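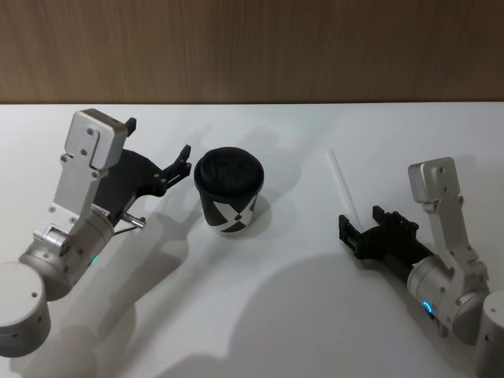

What does a two-arm work cell need before it can share a table with people?

At minimum, a written risk assessment for the task, a force limit for each gripper, a stated rule for what one arm does when the other stops, and a record that these were checked on the cell as installed. A certificate for a single arm covers that arm alone. It says nothing about the space between two of them.

WONBY, November – Dosby today released version 4 of its practice guide for tabletop cells in which two robot arms handle light goods such as cups, lids, straws and small cartons. The guide is free to download and applies to new cells and to cells already in service. It was drafted with Lynch, which builds grippers and brackets, and with the Ismont test laboratory, where the trial work was carried out.

The previous version treated a paired cell as two separate machines. Version 4 treats it as one machine with a shared work zone. Operators must mark the shared zone in the cell drawing, name the arm that has priority inside it, and set a lower speed for any move that crosses it.

Main changes

Stop behavior. A protective stop on either arm must stop both. The second arm may finish a release only if the cell's risk assessment lists that release by name.

Grip force. Limits are set per object and per gripper. For thin-walled items such as paper cups, the limit must be tested on a full and an empty item. A single value for both is no longer accepted.

Finger shape. Notched or toothed fingertips are allowed. The edge radius must be recorded, and fingertips must be inspected on the same schedule as the emergency stop.

Indicator lights. Light colors vary between arms and between makers. Each cell must carry a printed key, in the language of the staff, stating what every color means on that cell. The key must be readable from the normal standing position.

Cables. Wires leaving the gripper housing must be secured so that they cannot reach the fingers at any joint angle. Checks made only in the home position do not count.

Work surface. Pale objects on a pale table are listed as a detection risk for the first time. Where a camera guides the arms, the cell must be tested with its lowest-contrast object under the lighting used in production, with shadows from both arms present.

Basis for the changes

The Ismont trial covered 6 cells and logged 872 stops. Each stop was sorted by cause and by the position of both arms at the time. The largest group involved one arm entering the shared zone while the other was holding an object. The stop behavior and priority rules were written from that group.

Before sign-off, a cell must now complete 1,000 cycles with its final tooling and final objects. A change of fingertip, bracket or object restarts the count. A change of table height does not, provided the reach limits are measured again.

Use and availability

The guide is voluntary. It does not replace national law or any published machine safety standard, and where the two differ the stricter value applies. Cells accepted under the previous version remain accepted until their next annual inspection.

Dosby has also issued a blank cell drawing, an inspection sheet and a log form. The log form can be kept on paper or exported from the controller – both layouts use the same field numbers. Comments on version 4 may be sent to the Dosby standards desk in Wonby.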